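The House Rules

Last updated 25th March

Matilde Leitão keeps the rules on a clipboard, and the clipboard hangs on a nail by the kettle, because that is the one spot in the building everybody visits before ten in the morning. There used to be a proper document, she told me, with a cover page and a table of contents and a very handsome diagram that took somebody the better part of November. People signed it and put it in a drawer. So she cut it down to a single sheet, and when the sheet gets coffee on it she prints another one.

I had come to Rolik expecting to write about robots, and I suppose I have, a little, but what I kept drifting back to was that sheet of paper. The company teaches machines to do small household jobs by having people do those jobs first, over and over, with grippers held in their hands. A good example, in the trade, is called a demonstration. A decent set for one task runs to 3000 of them, and Matilde would throw out 1000 before she let a sloppy batch go through to the training team (she has done it, too, and there was some sulking).

Rule one is that the table gets set before the grippers are picked up. Everything the task needs goes out, and everything else goes back on a shelf. It sounds like something your grandmother would say about baking, and Matilde was delighted when I told her so.

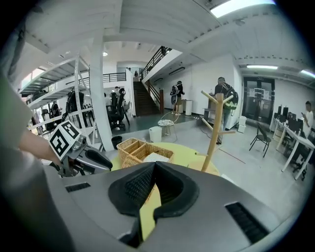
Gripper work at the round table, with a wicker basket and a mug stand set out.

Rule two is about hands. Fingers stay out of the jaws, always, even when the power is off, and if you need to straighten something between takes you put the tool down first. Nigel Tindall, who came over from a packaging plant in Rarnthorpe, is the fiercest person in the room on this point. He spent years around machines big enough to frighten people into good behavior, and he worries more about the small ones. "You get friendly with them," he said. "You start treating it like a pair of salad tongs, and then one day you've pinched yourself and you're surprised."

The third rule is the one that newcomers grumble over, and I can see why. If you fumble, you say so. You don't quietly start over and hope the bad take slips by with the good ones; you mark it, with a word or two on what went wrong, and you carry on. Nobody is scolded for a fumble. Matilde got this from her first job, at a little firm called Correia, where a whole week of work was spoiled by people tidying up after themselves in the records.

There is a rest rule as well, and Nigel wrote it. Two people to a station, and you swap when your wrist starts to complain, well before it hurts. He'd like to see something like it in every shop that does this kind of work, and he has been writing long, courteous letters to a man at Morel, one of their suppliers, about the weight of the handles. The man at Morel writes long, courteous letters back. The handles are still too heavy for Nigel's taste, but he is a patient sort and he showed me the latest reply with real affection.

I asked them both whether a bigger rulebook would be coming as the company grew, and they looked at each other the way married people do over the subject of a kitchen renovation. Matilde allows that there are things a single sheet can't hold. Visitors are one; she wants a clear line on where guests may stand and what they need to be told before they wander over to watch. Privacy is another, with working cameras and people going about their day in the same room, and she has started asking everyone in the building, once in person and once on paper, whether they mind.

Nigel's list is more practical and includes the bags people set down wherever they please. He has a draft of all this, five pages long, and he was good enough to let me read it over a sandwich. It's sensible and kindly written, and Matilde has already crossed out half of page two. They were still arguing about the other half, very cheerfully, when I went to find my coat.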